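16 February 2026
Dye notebook, Prenar cotton, second wash test

Cut 12 strips from the Prenar cloth and left them in the onion skin bath for 2 hours. Colour is more even than with the Clustley cloth, but it is weaker at the folded ends. I think I stirred too little in the beginning.

Three strips went in with the new Golob soap. I must compare them in daylight, the lamp makes every yellow look the same.

For the bedding colours I want a soft yellow and a grey, as in the stems on this printed sheet – the blue we leave for April. 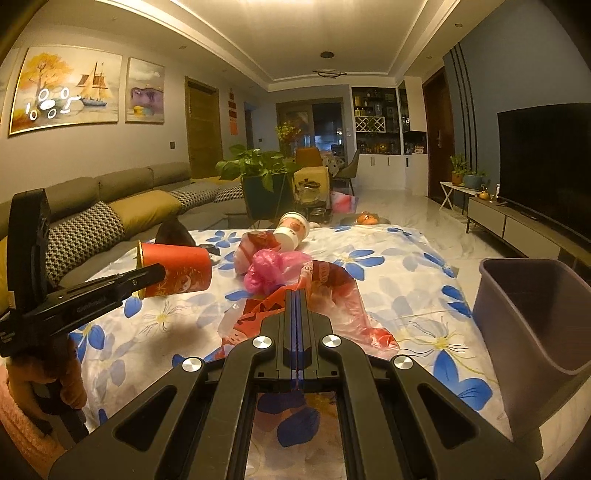
Floral sheet, blue flowers with yellow and grey stems.

To do: ask Dolten for the price of alum, label the jars again.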